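Guía Hodari de buenas prácticas para doblar ropa con dos brazos. Cuaderno de 2 partes, lo compré en mayo. Lo mejor: la regla de dejar la mesa despejada entre las pinzas antes de cerrar. Clara, corta.

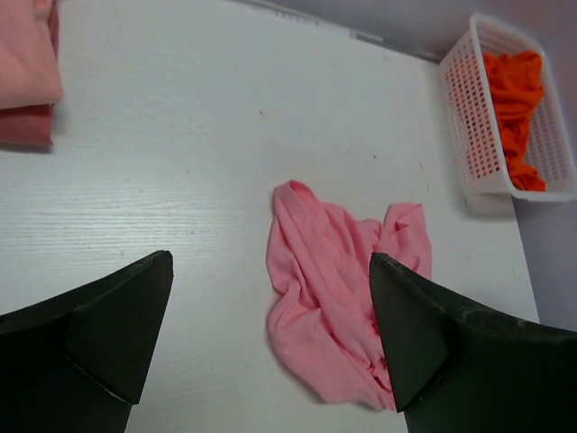

Lo malo, el indice. Un lío. Y la parte de paradas de emergencia, media página, muy poco. La norma de velocidad con tela colgando sí la uso a diario, tmb la de revisar las puntas.
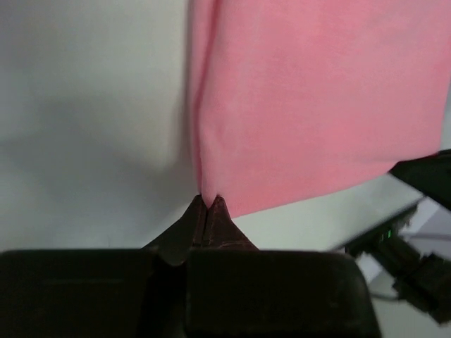
Walter Flores opina que media página basta si se cumple y que la de Berov es peor. Puede ser. Le pongo un 7.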